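The bag problem: sorting flexible film at Kuller

Flexible packaging is the part of household recycling that most sorting plants would prefer not to receive. Bags, wrappers and pouches weigh little, tangle in the screens and are often made of several layers that cannot easily be separated. Lesia Kobzar has spent most of her working life on this fraction. She joined Kuller as a line technician and now runs its materials laboratory, where incoming loads are sampled before a decision is made on where they should go.

Her first point is that the word "plastic" is of little use in her work. "A crisp packet and a bread bag may both go in the same bin at home, but they have almost nothing in common once you look at the layers," she says. "One may be polypropylene with a very thin coat of aluminium. The other is usually polyethylene and little else. If you melt them together you get a weak, grey pellet with a limited market."

The laboratory takes two samples from each load, one from the top and one from the middle. Each is shaken out, weighed and divided by hand into mono-material film, coated film and a remainder that includes paper labels, food and anything too small to identify. A typical sample holds 1028 grams before cleaning. Kobzar regards the cleaning loss as the most useful figure on the sheet. "In June we had a load where about 235 grams of the sample was moisture and crumbs. That changes what we can charge, and it changes how long the drier has to run."

Shape matters as well as composition. Air classifiers separate film from rigid items by blowing the lighter material upwards, and they are set on the assumption that film behaves as a flat sheet. A bag that has been screwed into a ball falls with the bottles. One that has been flattened tends to go where it should, although creases can still hide a second layer from the optical sensor.
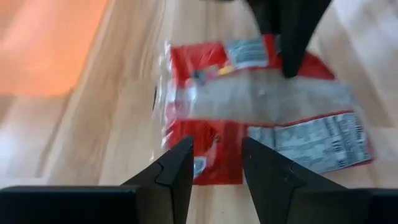
A crumpled snack bag in red and transparent plastic, with a small printed label panel.

Clear areas in a printed bag present a separate difficulty. Near-infrared sensors read the light reflected from the surface, and a thin transparent layer returns a weak signal. "The sensor may read the belt through the film," Kobzar says. "Heavy ink gives you a different error. Dark pigments absorb so much that the reading is close to nothing, and the item is left for the residue conveyor."

She is cautious about design rules that promise to remove the problem. Alevico, which supplies printed film to food packers, has asked Kuller to test a series of bags made from a single polymer, with the ink confined to part of the surface. The first results were acceptable for sorting and less so for shelf life. "The barrier coat is there because fat goes rancid in light and oxygen," she says. "If you take it out and the food is thrown away earlier, you have moved the waste to another column."

Labels receive less attention than she thinks they should. A paper label on a film bag breaks up in the wash and blocks the filters, while a film label of the same polymer passes through with the rest. The adhesive has to release or be compatible, and suppliers do not always state which they have used.

Asked what households should do, Kobzar keeps to a short list. Bags should be empty and dry. They should not be tied in knots or stuffed inside one another. "Washing a crisp packet under the hot tap is a poor use of hot water," she says. "Shake it out and leave it open."

The laboratory's next trial compares two wash temperatures on coated film, using batches from the Demen transfer station. Kobzar expects the cooler setting to leave more grease in the flake, but has not yet seen enough data to say whether the difference would affect the finished pellet.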